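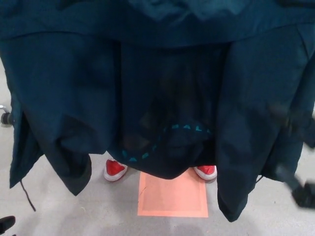 4 Dust extraction and filter monitoring

4.1 Before you start

This section covers the connection of the Egilsson belt and edge sander to the Ciltley dust extractor, the pairing of the pressure sensor, and the first filter calibration. It applies to extractors with control board revision 3 or later. The revision is printed on the label inside the service door.

You will need:
Hex key, 4 mm
Antistatic hose with both end cuffs fitted
Grounding lead (supplied in the accessory bag)
Phone or tablet with the Zurketti app installed and Bluetooth switched on

CAUTION: Disconnect the sander and the extractor from the power supply before fitting the hose. The extractor can start without warning when automatic start is enabled.

4.2 Connecting the hose

1. Turn the main switch on the extractor to 0 and unplug both machines.
2. Remove the transport cap from the extractor inlet. Keep the cap. It must be refitted whenever the extractor is moved with dust in the bag.
3. Push the larger cuff into the inlet and turn it clockwise until the catch engages.
4. Slide the smaller cuff over the outlet on the sander. The cuff must cover the raised ring completely.
5. Tighten the clamp screw with the hex key. Stop when the clamp no longer turns by hand. Further tightening will deform the cuff.
6. Attach the grounding lead to the brass stud next to the sander outlet and to the matching stud on the extractor.
7. Route the hose behind the machine, clear of the belt release lever. Avoid bends tighter than the curve shown on the hose label.

Note: Hoses from the older Skunddale series fit the inlet but have no conductive layer. Do not use them for MDF, lacquer or primer dust.

4.3 Pairing the sensor

The pressure sensor sits behind the filter cover and is powered by the extractor. It has no battery. One sensor can be paired with one device at a time.

1. Plug in the extractor and turn the main switch to 1. The fan does not need to be running.
2. Open the app and select Add machine.
3. Hold the sensor button until the status light flashes blue, then release it.
4. Select the machine in the list. The last digits of the name match the serial number on the service door.
5. Enter the pairing code from the card in the accessory bag.
6. Wait until the status light is steady blue.

If the machine does not appear in the list, move closer to the extractor and repeat from step 3. Steel cabinets and closed spray booths reduce the range considerably. If the light flashes red, the sensor is still paired with another device. Remove it in that device's app first, under Machine, Settings, Release.

4.4 Calibrating the filter reading

Calibrate with a clean filter and an empty bag. A calibration carried out with a used filter will cause the warning to appear too late.

1. Check that the hose is connected at both ends and that the sander is switched off.
2. Set the suction dial to maximum.
3. In the app, select Filter, then Calibrate.
4. The fan starts and passes through four speeds. Do not block the inlet or move the hose during this time.
5. When the fan stops, the app shows a reference value. Write this value on the label inside the service door.

Repeat the calibration after a change of hose length, hose diameter or filter type. It is not required after a change of bag.

CAUTION: Do not run the calibration while another machine is connected to the same extractor through a Y-piece. The reading will be wrong for both.

4.5 Automatic start

With automatic start enabled, the extractor runs when the sander is switched on and continues for a short time afterward to clear the hose. The run-on time is set in the app under Extractor, Run-on. The sander must be plugged into the socket on the extractor housing. A machine plugged into a wall socket will not trigger the fan.

4.6 Status and error codes

Steady blue: normal operation.
Flashing yellow: filter loaded. Clean the filter at the next break.
Steady yellow: bag full or hose blocked. Stop work and check both.
Code 405: no pressure signal. Switch off, open the filter cover and check that the sensor plug is fully seated. If the code returns, replace the sensor.
Any other code: note the code and contact service.

4.7 Filter cleaning

Use only the cleaning lever on the filter housing. Move it through its full travel several times with the fan off, and let the dust settle before opening the service door. Do not use compressed air on the filter. Wear a suitable respirator when emptying or replacing the bag.

Section revised in March. Text: Malou Damgaard. Technical review: Vilhjálmur Mikkelsen.

Continue with section 5, Belt tracking.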